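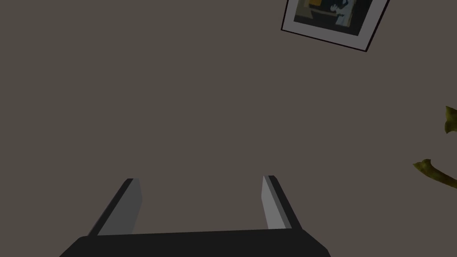

Poppy Entwistle maintains that we should have called ourselves a plumbing company, and she would like it noted that she said so at the time. Most of what we make sits between one thing and another thing, is only mentioned when it leaks, and has to be reached by lying on the floor. The vote went against her and we are called Sorholm, which was the name on the door when we took the lease.

About Sorholm

We write software for robot arms. We don't build the arms, sell the arms or fit them, and if you ring us to say that yours has arrived with a dented elbow we can only be sympathetic. Our part starts when the arm can already move and somebody would like it to move for a purpose. We write the code that works out where things are, the code that decides how to get to them, and the code that stops the whole business when either of the first two has been too optimistic.

There are 14 of us, in a former carpet showroom on the edge of Drutbridge. The carpet is still here. So is a very large sign saying EVERYTHING MUST GO, which the landlord has asked us to take down and which we have moved to the kitchen.

How it started

Poppy and Elango Rai met at a firm that made packing lines, where they shared a desk and a growing pile of code for picking up parcels. Every new customer had a slightly different arm, and every arm came with its own way of being told to go left. The pile grew a new branch each time. By the end there were 12 copies of the same function, each with a comment warning the reader to use one of the others.

They left one December to write it once, properly. This took longer than a December.

The first year was spent in Elango's dining room with a second-hand arm bolted to a table his family had been fond of. The first customer was a seed merchant who wanted packets put in boxes and was remarkably patient about getting packets put beside boxes. We still look after that system. It is on its third computer and its original bracket.

What we make

Kerekes is the planner. You give it a start, a goal and a description of everything the arm should avoid, and it gives you back a path, or else a plain statement that there isn't one. We put a good deal of work into the second part. A planner that can't find a way through tends to go quiet, and the person standing next to it has no idea whether it is thinking, stuck or switched off. Kerekes tells you which obstacle it kept running up against, and by how much. Customers have been known to move the obstacle, which is usually a bin.

It also keeps the path it nearly chose. When somebody asks why the arm went the long way round, you can load both and look at them side by side, and the argument gets shorter.

Britholm is everything around the planner: the simulator, the recorder, the replay tool and the nightly tests. It began as a folder called "poppy_misc" and has been through three proper names, the last of which stuck when the invoices were printed. With Britholm you can run a cell with no hardware in it, record what the joints and the cameras reported, change one line of code, and run the same minute again. All the bugs we are proudest of finding were found this way. A few of the ones we are less proud of were written in it.
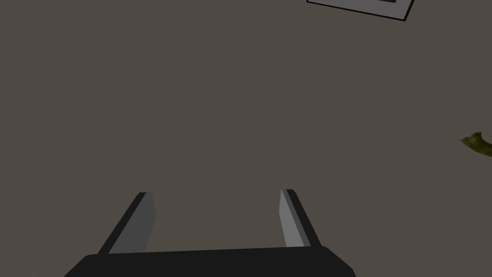

Wrist view in simulation, jaws open.

We do more in simulation than we used to, and we trust it about as far as is sensible. A rendered wall has no dust on it. A rendered finger closes exactly as far as it was told, every time, without the small sigh that real ones make. So the rule is that anything which passes in Britholm gets to try again on a real arm before it goes near a customer, and anything which fails in Britholm doesn't get to try at all. People new to the office find the second half of this rule unfair. They have generally just written something that works on the real arm and can't see why it should be made to work on the pretend one as well. Ask them again after their first go at reproducing a fault that only shows up when the sun is on the skylight.

The nightly run has 82 tests. It starts when the last person goes home and posts its results to the kitchen screen by seven in the morning, so that the news is broken to people near a kettle. A test is added whenever something goes wrong on a customer's site, and it is named after what went wrong. This is why the list includes "tote_upside_down", "forklift_shadow" and "camera_facing_ceiling". There is also one called "elango_leaned_on_it". He has asked for a rename and the request is in the queue.

How we work with people

We like to visit before we quote. Drawings of a factory show where the walls are, and very seldom show the pallet that has been in the corner since the last manager. A visit takes a day. One of us stands about with a notebook getting in the way, asks the night shift what the day shift won't tell us, and writes up what we saw. You get the write-up whether or not you hire us. It will sometimes say that you need a wider shelf and no robot, and we have lost good money to shelves.

If we do go ahead, you get the source code for anything written for your site, with the comments left in. We tidy the language first.

Support is answered by the people who wrote the software, on a rota, from eight until six. There is no portal. There was a portal, for a few months, and it was very good at sending us messages to say that a message had been sent. Now there is a phone number and an email address, and both go to whoever has the yellow mug.

What we don't do

We don't do arms that work in the same space as the public. It is an interesting problem and other people are better at it.

We don't promise a pick rate before we have seen the thing being picked. Two boxes with the same label and the same part number can behave quite differently once one of them has been stored near a radiator.

We don't use the word "seamless". Poppy has a list of these.

The office

We have 2 real arms at Drutbridge, one at either end of the showroom, named Underlay and Gripper Rod by somebody who has since left. Underlay is the reliable one. Gripper Rod has a cable that has been replaced, re-routed and spoken to, and it is where new starters do their first week, on the grounds that they may as well meet the difficult one early.

Every few weeks we hold an open afternoon for local sixth-formers, who are allowed to write a short program in Britholm, watch it run and then change it until it does something we hadn't thought of. They are quick at this. Two entries on the test list are theirs.

Lunch is at half past twelve. It isn't compulsory but the soup rota is.

Working here

We hire slowly and not very often. At the moment we'd like to hear from anyone who enjoys camera calibration, or who at least doesn't leave the room when it comes up. You don't need to have worked with robots. Elango came from sound engineering and Poppy from a company that made lift controls, and she still can't get into one without listening to it.

Write to us with something you've built and a paragraph on what is wrong with it. We read the paragraph first. Long covering letters are fine too, but they get read out at lunch, and you should know that before you send one.

Finding us

We're at the far end of the trading estate, past the tile shop. The satnav will take you to the tile shop. They know about us and will point.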